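The Survived-By Line

The notice came in at the end of the afternoon through the form, and the form had rejected it. Hagos Mamo opened the error log before he opened the notice. The log said: FIELD 8, SURVIVED BY, VALUE NOT PERMITTED.

Field 8 accepted names, relationships and places. It did not accept an empty value, and it did not accept the word "pending." Someone had typed "pending."

He worked the notices desk at the Vandmont paper, which also set the notices for Fillbridge and Drustthorpe under a contract nobody had revised since the Fillbridge office closed. The text arrived from funeral homes in a standard order: full name, age, place of residence, date of death, birthplace, parents, schooling, employment, marriage, interests, survived by, preceded by, services, gifts. Families wrote it in whatever order they liked and the funeral homes moved the sentences. Hagos checked the order, the spelling of the towns and the arithmetic. The arithmetic was wrong more often than the spelling.

The sender was Bastien Marty at the Sjöberg funeral home in Drustthorpe. Hagos had exchanged messages with him for years and knew him as a man who put his semicolons in the right places. He called him.

"You have 'pending' in field 8," Hagos said.

"Yes."

"The form won't take it."

"I saw that. I'd like it to run anyway."

Hagos read the notice while the line stayed open. The deceased was a retired surveyor. He had been born in Fillbridge, trained by the county, and employed by the county until his eyes went. He had set most of the boundary pins on the east side of Drustthorpe and had been called back twice to testify about where they were. He kept bees for a while. He was preceded in death by his wife and by a brother. The services were set for 25th November, at the graveside.

"There's no family?" Hagos said.

"There are two daughters. One of them wrote the notice. She says the other one may not be living, and she won't put her in either line until she knows."

"Then list the one."

"She won't be listed alone. I went over it with her. If she is named and her sister isn't, people will take it that her sister is dead, or that there was a quarrel. She says there was a quarrel but that it isn't news."

Hagos opened the style guide. It was a long file with a short section on survivors. Estranged relatives were included at the family's discretion. Unborn grandchildren were not included. Pets were permitted if named. A missing person was to be treated as living unless a court had ruled otherwise.

"The guide says she goes in field 8," he said. "Missing is living."

"I told her you'd say that."

"What did she say?"

"She said the guide hadn't met her sister."

Hagos wrote this down on the call sheet, then crossed it out, as the call sheet was for corrections. The page locked in two hours. He could hold a notice for a day without charge, but a day's hold would put it too close to the service, and the point of printing the service was to let people get there.

He tried the options in the order the guide gave them. He entered "his daughters" with no names. The form took it. He read it to Bastien, who was quiet and then said he would ask. Hagos could hear him put the receiver down on something hard and walk off. A door opened and closed.

While he waited he checked the rest. The age agreed with the dates. "Fillbridge" was spelled correctly both times. The brother's name in the parents paragraph had one L and in the preceded-by line it had two, so he looked the brother up in the archive. The brother's own notice had been set at this desk, before Hagos, by someone who had let "internment" through for "interment." The name had one L. In the survived-by line of that notice were the surveyor, his wife, and two nieces, both named, the younger with a town after her name, well out of the coverage area.

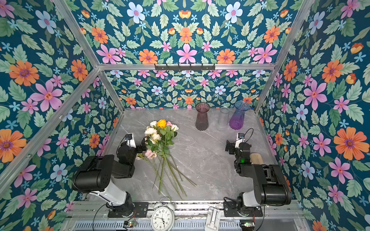 Floral wallpaper above gray marble.

Hagos copied the town onto the call sheet. That was a correction, or could be filed as one.

Bastien came back. "She'll accept 'his daughters,'" he said. "She wants to know if it means both are living."

"It doesn't say."

"That's what I told her. She wants to hear it from the paper."

"Tell her the paper takes no position," Hagos said. "And take the second L out of the uncle. I have his notice here. It gives a place for the younger niece." He read out the name of the town and spelled it.

"How old is that?"

"Old. It was good on the day it ran."

Bastien repeated the spelling back to him. Then he asked whether the notice could be changed after it ran, if it came to that. Hagos explained the procedure. A printed notice could not be changed. A corrected notice could be run once, free, if the error was the paper's, and at the line rate if it was the family's. The online version could be amended at any time through the end of December, when the year's file went to the archive and closed.

"Whose error would this be?" Bastien said.

Hagos looked at the field. "His daughters," it said, followed by a period. The cursor was still in it.

"Put it down as ours," he said.

He cleared the flag and moved the notice to the page, second column, under a retired baker with a great many grandchildren. It ran roughly the length of his thumb. The system asked for a reason for the manual override and gave him a list to pick from. He picked "spelling."

Then he opened a follow-up ticket, assigned it to himself, and left the due date blank. The form rejected it. He put in the last day of December and it went through.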